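Let the Students Work on Old Computers
By Apinya Rungrueang
July 26, 2025

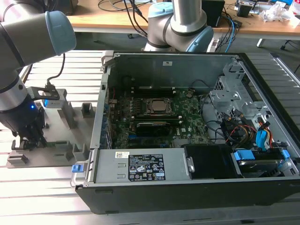 An open Dell desktop between the two arms of our student project, Laltia.

When our students asked to teach robot arms to take apart old computers, I was one of the teachers who said no. I wanted them to stack clean blocks, as the beginners do. Blocks are cheap and every block is the same. I have changed my opinion, and I would like to explain it.

Inside an old computer there are cables, and cables do not stay where a program expects them. There are small tabs and clips which a person opens without thinking. A student who writes code for such a job must first do it many times by hand, slowly, and look at the fingers. My student Decha Sitthichai filled 4 pages of his notebook only about one power supply.

My colleague Teresa Cronin says that the project is too hard to grade, and she is partly right. In November the team had tried 53 pickups and very few were good. In a contest this is a bad score. But I read their reports, and they were the best writing I received in that year. I think we should grade the reports more and the score less.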